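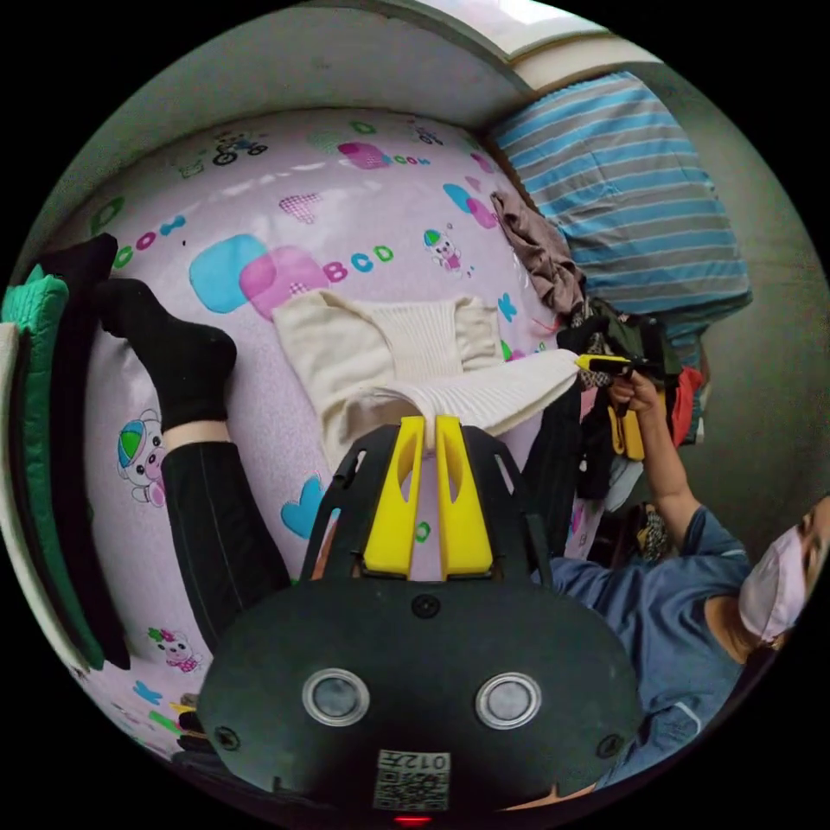

Retired search dog Trarkolen gets his medal at last

Fri 18 October

I don't usually cry at work, but I came pretty close this morning in the drill hall at Grultell, when a deaf old spaniel with a grey muzzle walked up a strip of red carpet, sat down halfway along it and refused to go any further until somebody found him a biscuit.

His name is Trarkolen (Trark to everyone who has ever had to shout it across a field) and he has just been given the Oruneo Medal, which goes to working animals who have shown real courage on duty. He spent eight years as an army search dog, sniffing out buried explosives ahead of foot patrols, and his handler reckons he covered more than 3,000 miles on those short little legs. I've met him twice now and both times he tried to get into my bag.

The award is for one afternoon in August, near the end of his second tour. Trark was leading a patrol down a farm track when he stopped dead and lay down, his signal for a find. The soldiers pulled back, and while they were doing so a wall gave way and came down on top of him and his handler, Corporal Kevser Uçar. She was knocked out. He had a broken leg and could have crawled clear, but he stayed where he was and barked until the others had dug down to the pair of them. Two devices were later made safe on the track, just a few steps on from where he'd lain down.

"I don't remember any of it," Kevser told me over a cup of tea afterwards. "I remember him lying down, and then I remember a helicopter and wanting to know where my dog was. They'd put him on the other stretcher. He'd been sick on it."

She's out of the army herself these days and Trark lives with her, along with a very bossy cat called Després who wasn't invited to the ceremony. The leg healed well enough for him to go back to work for a bit, training younger dogs, but the cold gets into it and he isn't keen on stairs. Kevser carries him up to bed. She says he's heavier than he looks, and having had him on my lap for most of the speeches I can back her up on that.

There were a good many speeches! The colonel's was the best of them, mainly for being short. He said there were people in the hall with children who wouldn't have been born if that dog had kept walking, and then he had to stop and look at his notes for a while. Two of the men from the patrol had come down on the early train and they stood at the back with their families. One little girl had drawn Trark a card with him on the front in a crown - he ate a corner of it, but she didn't seem to mind.

The medal itself is bronze, on a dark green ribbon, and it clips to his collar. He wore it for the photographs and then Kevser took it off again so he could have a proper scratch. It's going in a frame in her hallway, next to his old harness.

I asked her what they had planned for the rest of the day. Sausages, she said, then a walk by the canal if the rain held off, and home in time for his tablets.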